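4.2 Joins, depth and where dirt collects

The second part of the survey dealt with worktops in shared rooms: craft rooms, staff kitchens, small workshops and print rooms. We asked building managers how each top was made up, how deep it was from front to back, and how it was cleaned. Of the 3,000 forms sent out, 1,217 came back in a state we could use. Forms with no answer to the depth question were left out of this part but kept for the section on chairs.

Most of the tops in the sample were bought as single pieces. The rest had been made deeper at a later date by adding a second board, usually at the back. Managers gave two main grounds for this. The first was that equipment had got deeper while the rooms had stayed the same. The second was that the supplier no longer sold the original size. Galli tops were named often under the second heading, as were the older Stilex tables, which came in one depth only.

Joined tops were rated lower for ease of cleaning than single ones. Where the join ran from front to back, cleaners said they could wipe along it in one short stroke and see what they were doing. Where it ran from side to side, parallel to the wall, it tended to be missed. Several managers wrote that crumbs and paper dust stayed in the join for weeks — one added that the day cleaner and the Saturday cleaner each thought it was the other's job. We did not ask about this directly, so we cannot say how common it is.

The height difference between boards mattered more than the width of the gap. A gap that could be felt but had no step was mostly rated as no trouble. A step, even a small one, caught the cloth and made people write on a pad or move to another table. Packing pieces under the lower board had been tried in 41 rooms, and in 40 of them the step was reported as gone or nearly gone at the time of the reply. The forms do not tell us how long the repair lasted.

Colour had a weaker effect than we expected. Pale tops showed spills sooner and were wiped more often, but they were not rated as cleaner. Dark tops were wiped less and rated about the same. In rooms with Cokine tops, which are sold with a matt finish in both pale and dark shades, the two groups could not be told apart on any of the cleaning questions.

The gap between the top and the wall is a separate matter and was often mixed up with the join in the written comments. We sorted these comments by hand. Where the form left it unclear which gap was meant, we marked the comment as unknown and did not count it. The arrangement we call a rear extension in the tables has a narrower board at the wall side and a wider one at the front, as in Figure 3.

Figure 3. Rear extension: two rectangular boards placed edge to edge, the narrower one against the wall.

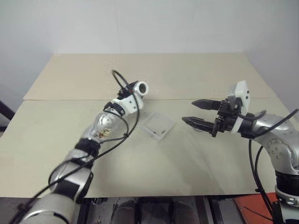 Rear extensions were more often fixed to the wall than to the main top, so the two boards could move apart when the table was knocked. Skikier brackets, which hold both boards from below, were used in too few rooms to compare.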